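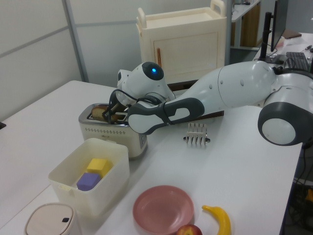 Why does toast go soggy when you stack it on a plate? Steam comes off the hot slices, has nowhere to go, and soaks right back into the bread.

I got that one out of the way first, before I'd even taken my coat off. The woman across from me runs the breakfast counter at Rowbotham, and she has been serving toast to hungry people on Saturday mornings for five years now. I figured she'd heard it all before (she had).

"People fuss over the bread and then lay it flat on cold china," she told me. "Stand it up! Give it some air."

So she's a toast rack person, and so am I after this visit. I had always thought of a rack as something from my grandmother's sideboard, but a plain metal one with wire dividers takes up hardly any room beside the toaster. She bought hers from a store called Brollen and has never polished it. "It's for toast," she said, and shrugged.

We talked toasters too. Two slots or four? Two, she said, even with a line of people waiting, and she'd sooner own a couple of small ones than a big one that takes over the table. She likes a bit of crust poking up over the slot so you can see the color. I asked how brown is brown enough, and we got a little heated there - I like mine pale, and she thinks pale toast is "warm bread with a fancy name."

Then plates. Hers are all different colors, nothing matches, and regulars have their favorites. Fruit goes next to the plate and never on it, so the apple juice doesn't run into the butter. I'd never thought about that in my life, and I've eaten a lot of breakfasts.

She sent me home with half a loaf. It made it to Sunday.

Posted in May by the Stireck Table desk

Recent items
Jallilari jam: three jars we tried
Butter dishes with lids
What to do with crusts

We use cookies to remember your settings. Accept or manage your choices.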